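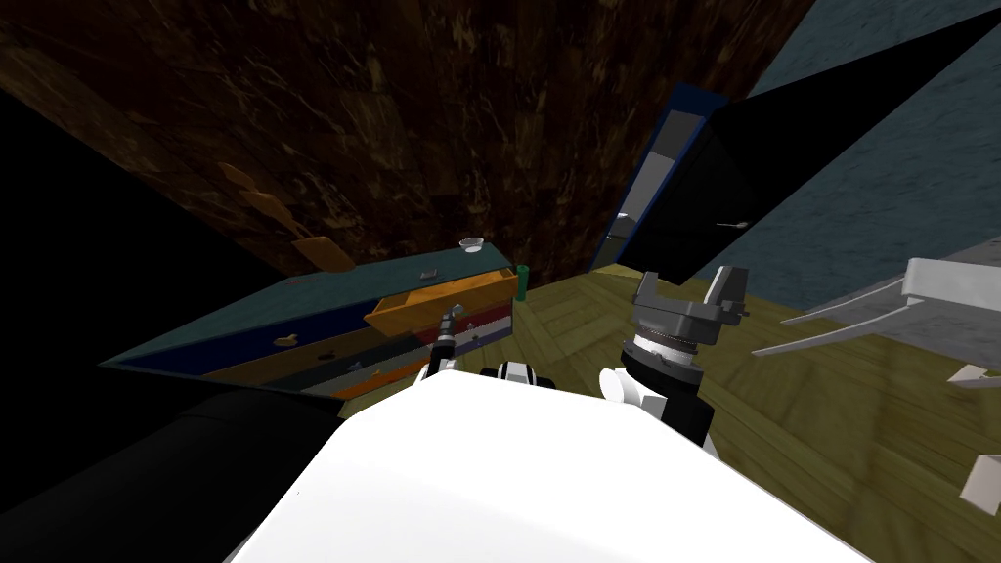 Cruickshank Line riders to see weekend closures through end of May

The Cruickshank Valley Transit Authority will suspend train service between Kostis Junction and Harbor Street on two consecutive weekends this month while crews replace track and switches at the north end of the line. Buses will run in place of trains at all affected stations.

The authority announced the closures on Monday, May 12, 2025, following approval of the final work schedule by its board. Service will stop after the last scheduled train on Friday night and will resume with the first train on Monday morning on each of the two weekends. Memorial Day weekend is not affected, and trains on the holiday will follow the regular Sunday timetable.

The work covers the approach to Kostis Junction, where the Cruickshank Line meets the freight route to Drillier. Several of the switches at that location have been in use for decades and have been the cause of repeated delays during the morning commute. Crews will also replace worn rail on the curve south of Mill Road and repair drainage under the platform at Harbor Street.

"This section of track carries nearly every train we operate," said Gladys Muli, the authority's director of rail operations. "Completing the work over two full weekends allows us to keep weekday service in place for commuters. We recognize that weekend riders will be inconvenienced, and we ask them to allow extra time."

Replacement buses will leave from the main entrance of each station and will stop at every station between Kostis Junction and Harbor Street. Riders should expect trips to take up to 15 minutes longer than the equivalent train journey. Buses will be timed to meet trains at Kostis Junction, but connections with the last northbound train of the evening cannot be guaranteed if road traffic is heavy.

Regular train tickets, monthly passes and reduced-fare cards will be accepted on the buses. Riders who hold a weekend pass valid only for travel within the closed section may request a refund at any staffed ticket window or by mail. Refund requests must be received within 30 days of the date of travel.

All replacement buses will be wheelchair accessible. Bicycles will not be carried, with the exception of folding models. The parking lot at Harbor Street will remain open, although the row of spaces nearest the tracks will be reserved for construction vehicles. The pedestrian underpass at Mill Road will be closed during both weekends, and signs will direct people on foot to the Cedar Avenue crossing.

Residents living close to the line have been notified by letter that some work will take place overnight. The contractor, Hudivus Rail Services, has been instructed to limit the use of horns and loud equipment between 11 p.m. and 6 a.m. wherever safety rules permit. A telephone line will be staffed throughout both weekends to receive complaints about noise or lighting.

Struan MacRitchie, who represents the Harbor Street district on the authority's board, said local businesses had asked for earlier notice of future closures. "The merchants near the station depend on Saturday traffic," he said. "I have requested that the schedule for the fall work be published before the end of the summer, and staff have agreed to that request."

The fall work will include new platform lighting at Mill Road and the replacement of 100 wooden crossties on the siding at Kostis Junction. Dates have not been set. The authority does not expect that phase to require a full suspension of service, but some trains may be moved to a single track during midday hours.

Freight trains to and from Drillier will be held outside the work area during the closures. Drivers who use the grade crossing on Route 9 may experience longer waits on the Monday mornings after the work as delayed freight traffic is cleared.

Printed timetables for the replacement buses will be available at all staffed stations beginning this week. Timetables in large print may be requested at the ticket windows.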